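Rivden Community Kitchen — Shared Space Safety Checklist
January 2018, walk-through with comments

So pleased with how this one went! Most of the July items are closed, and the place feels like somewhere you'd want to cook in.

1. Exits and hallways — PASS
Both doors open fully from inside. The Robles Street door used to stick and now swings beautifully.

2. Fire extinguishers — PASS
2 on the wall, both tagged, gauges in the green. Please keep the coat rack where it is now, well clear of them.

3. Electrical — PASS WITH COMMENT
No cracked plates or scorched outlets. The mixer and the kettle must not share a power strip. The new label says 1,000 watts max, so please read it before plugging in.

4. Tables and work surfaces — PASS
Cloth a little wrinkled and bunched at one edge, no splinters on the wood, legs tight. I leaned on every one of them and nothing wobbled. Lovely.

5. Bottles and containers — COMMENT
Lids on, names facing out. Anything poured out of its original package needs a label, even if it's only going to sit there until lunch.

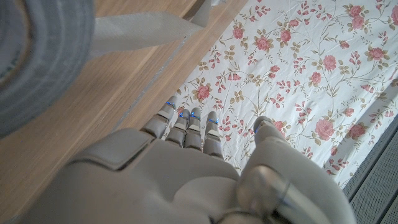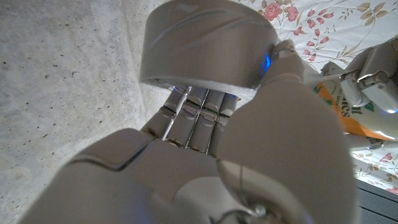
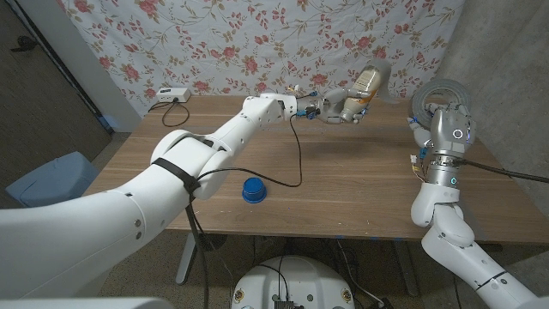

Items 4 and 5. Cloth in the first photo, bottle over the wooden table in the last.

6. Water heater — PASS
Set back down from the July reading. Hot tap is comfortable after a slow count of 40.

7. First aid box — FIX
Great new box from Skekine, but we are out of burn dressings and the tweezers have wandered off again. Restock before the next class.

8. Storage shelves — PASS WITH COMMENT
Rated for 500 pounds and nowhere near it. Heavy pots go on the bottom, though — I moved the big stockpot down myself.

9. Floor — FIX
Mat by the sink curls at one corner. Tape it for now, new mat on order from Nunesora.

Recheck items 7 and 9 when the mat arrives.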